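Tisia Folding & Laundry – About Us

Welcome, and thank you for wanting to know a little more about us. Tisia is a small wash-and-fold shop on the corner of Siliņa Street, and we look after the ordinary clothes that ordinary households wear all week long. You won't find ball gowns here. You will find T-shirts, a great many of them, along with school sweaters, pillowcases, pajamas and the long-sleeved tops that everybody seems to live in from the first cool evening until well past February.

We began with 2 washing machines and a secondhand table, and our first customers were mostly neighbors who had heard the dryer running and put their heads around the door to ask. They kept coming back, and what they told us, over and over, was that they didn't mind doing the washing themselves – it was the folding they couldn't face. So folding became the heart of the shop, and it has stayed that way ever since.

Every shirt goes down flat before anything else happens to it. Our folding mats are white with a grid of thin dark lines, which makes it easy to see whether a hem is running straight or wandering off toward the corner. We turn one edge over in a long, even band, check it against the lines, and smooth the body of the shirt as we go.

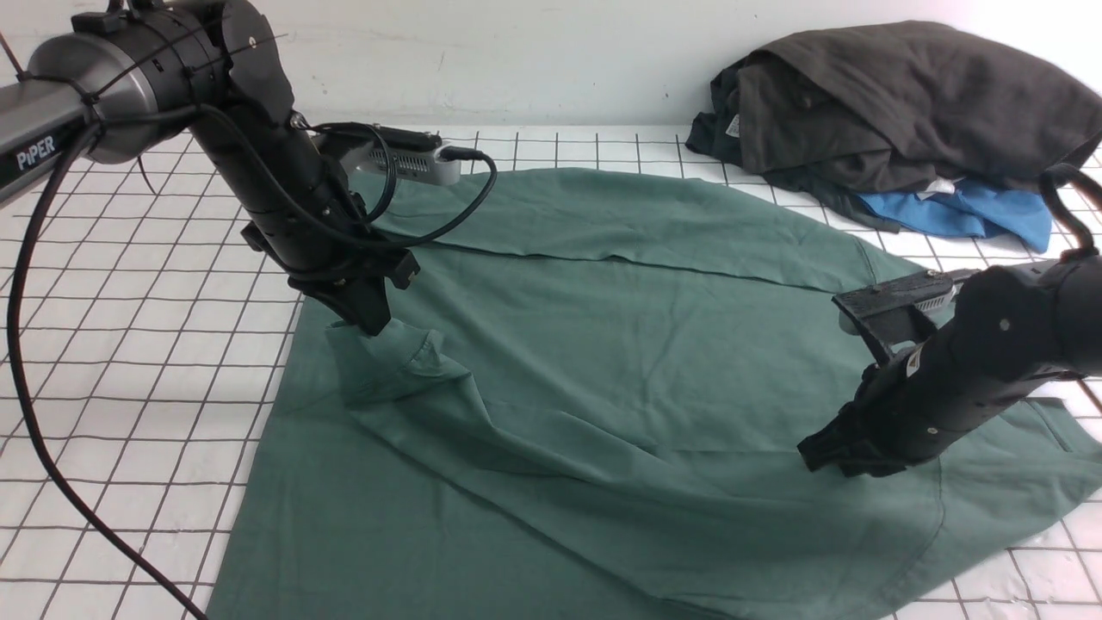
How we fold

If you have ever pulled a T-shirt out of a drawer and found it creased in five directions, you'll understand why we are fussy about this. Old fold lines have a way of staying in cotton, and a new fold laid carelessly beside an old one gives you two creases where you only wanted one. We open each shirt right out, look for the lines left from last time, and run a palm across the cloth from the middle outward before we start again.
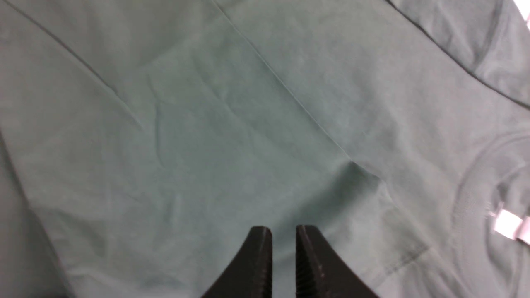 Fold lines in a gray-green cotton tee.

Softer cottons take a bit more patience. They like to slide over themselves and settle into layers, and the temptation is to press down hard and hope for the best. We were taught to lift and lay instead, a little at a time, and that is how we still teach it to everyone who joins us at the table. 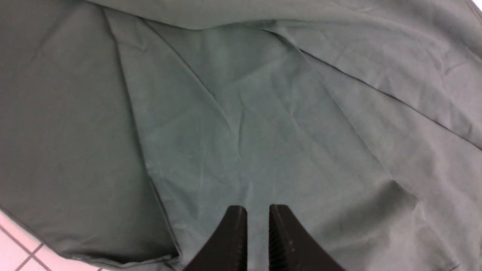 Our training takes 7 shifts, and most of it is practice. New folders work through a basket of 100 plain shirts at their own pace, with someone experienced close by for questions, and by the bottom of that basket their hands have usually found a rhythm. We pay for every hour of it, naturally, and there is always tea.

Then there are sleeves! Long ones deserve a paragraph to themselves, and cuffs most of all. A ribbed cuff is knitted tighter than the sleeve it is sewn to, so it curls and twists when the rest of the garment would happily lie flat. We take hold of the cuff, follow the seam around, and straighten the sleeve from there up toward the shoulder.

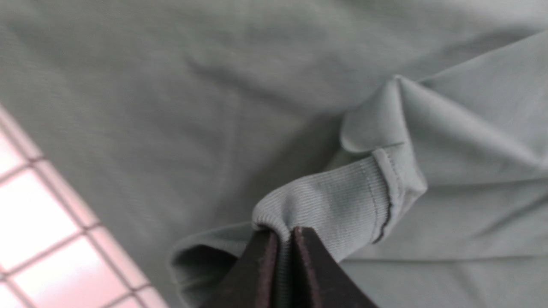 Once the sleeves are in, the rest goes quickly, and your things are stacked by person or by drawer, whichever you prefer. Just tell us when you drop off. We wrap each stack in plain paper and write your name on the top, and if you would like your bags returned with the order, tuck them in with the clothes and we'll see that they come back to you.

Wash-and-fold and fold-only orders are both welcome, and no order is too small.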